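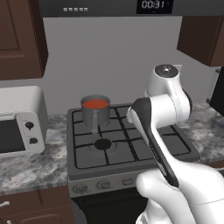 COMUNICADO DE IMPRENSA | Robótica e Automação

Pekport apresenta resultados do ensaio comparativo de controladores em cozinha simulada

A Pekport divulgou em fevereiro os resultados do ensaio Greltov, no qual foram comparados oito controladores para braços robóticos em tarefas domésticas. O trabalho decorreu em ambiente de simulação, com fogão a gás, bancada e um tacho cheio de líquido, e foi coordenado por Lanying Cai, com o apoio técnico da Havisden.

Cada controlador executou 64 tentativas com o mesmo modelo de braço. O melhor resultado coube ao controlador Tang, que concluiu 57 sem colisão com a grelha.

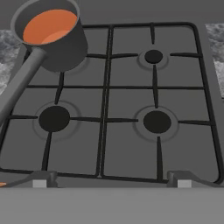
A posição do cabo em relação à grelha foi alterada entre séries, a fim de avaliar a estabilidade da preensão em diferentes ângulos de aproximação. «A diferença entre controladores acentua-se nos últimos centímetros do movimento», afirma Corrado Cirillo, responsável pela avaliação.

A segunda fase do ensaio, dirigida por Dehua Su, terá a duração de 12 semanas e incluirá a comparação de duas garras e de diferentes configurações de câmaras. O relatório técnico pode ser solicitado ao gabinete de comunicação da Pekport.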